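Workshop notes: Kirui cell, tray handoff

Work on the Kirui cell at the Onell Street workshop has moved from the arm mount to the plate path. The mount was closed out in the last issue. The plate path is the part of the job where a plate leaves its holder, crosses to the instrument tray and comes back, and most of the hours in October went into it.

The layout is now fixed. The arm goes at one end of the table and the instrument at the other, with two plate holders between them, one behind the other. Everything except the arm base stands on a single board, so the holders and the instrument can be shimmed together and keep their relation to each other. An earlier layout had the instrument on a shelf of its own. Every time the shelf was leaned on, the tray position had to be taught again, and the shelf was dropped from the plan.

All motion is being worked out in the model first. The model carries the table, the arm, the holders, the instrument with its tray out, and enough of the room to show what the elbow can hit. The elbow is the awkward part. With the gripper low over the holders it swings out past the back corner of the table, and the planner does not care about that unless the space behind is marked as closed to it. It has now been marked as closed beyond the limit we can live with. 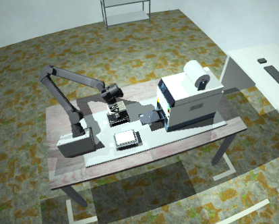

One member has written in to ask why the approach to the rear holder is not made from the side, given that the tray sits so close to it, and adds that a side approach on their own Vestar build cut the cycle time and spared them a long argument with the wrist limits. The point about the wrist is fair. On Kirui the side approach was tried and rejected. The holders have a raised rim, and a finger travelling in sideways has to come in above the rim and still get far enough down the plate to hold it. A vertical approach gives us the same grip height on both holders with one set of offsets. The cycle time is longer. For a shared bench that runs a few plates in an evening, we can accept that.

Current settings for the plate path are as follows.

Approach height above the holder: 50 mm. This was lower until the arm was asked to cross from the front holder to the tray with a plate in hand.

Final descent: straight down, slow speed, no blending. Blended moves round off the corner at the bottom of the descent and the plate arrives on the slant.

Saved positions: 7. Each holder has an approach and a grip position, the tray has the same, and there is one park position. Anything else is computed from these. Please do not add saved positions to the shared file. If a move needs an extra point, put it in your own program.

Tray: must be fully out before the arm leaves park. The interlock reads the tray switch and not the instrument's own status message, which arrives early.

The gripper fingers have been redrawn once. The first set was too wide at the tip and fouled the rim of the holder before the pads reached the plate. The present set is slimmer, and the pad is a separate strip that can be peeled off and replaced. The drawing is in the Kirui folder under fingers, revision C. Revision B should be deleted from any local copies. It has the mounting holes on the wrong pitch.

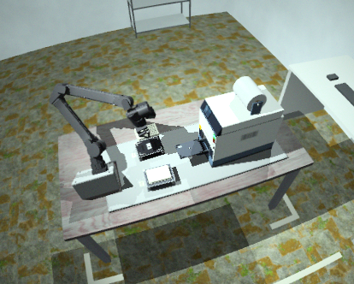
Once a program runs clean in the model it goes to the soak test, which is 500 cycles with the holder positions shifted slightly at random on each one. The shift stands in for a board that has been bumped. The last soak run was stopped at cycle 22 by a collision between the wrist and the top of the instrument on the way back to park. The cause was the park move itself, which had been left as a joint move from an old program and took the short way round. It is now a straight lift followed by a retract toward the base, and the run will be repeated from zero.

Two items are still open.

The first is the grip force. The model treats plates as rigid, and a thin plate in real fingers will bow. We have a figure from the Prosilau gripper project that worked for their plates, but their pads were softer than ours and the number should not be carried over without a test. A test plate on a kitchen scale will be good enough to start.

The second is cable routing. The model has no cables. The gripper cable will need a loop at the elbow with enough slack for the park move, and it has to stay clear of the tray when the arm reaches across. Suggestions with a sketch are preferred to suggestions without.

Bench time for the physical build opens in November. The board will be drilled first, then the holders dowelled and the arm base bolted down. Anyone drilling the board should work from the current drawing and check the datum corner, which moved to the arm end when the shelf was dropped. Half the hole table in the old drawing is dimensioned from the other end. The drill press is booked through the usual sheet, evenings only, and the centre drills are in the drawer under the vise.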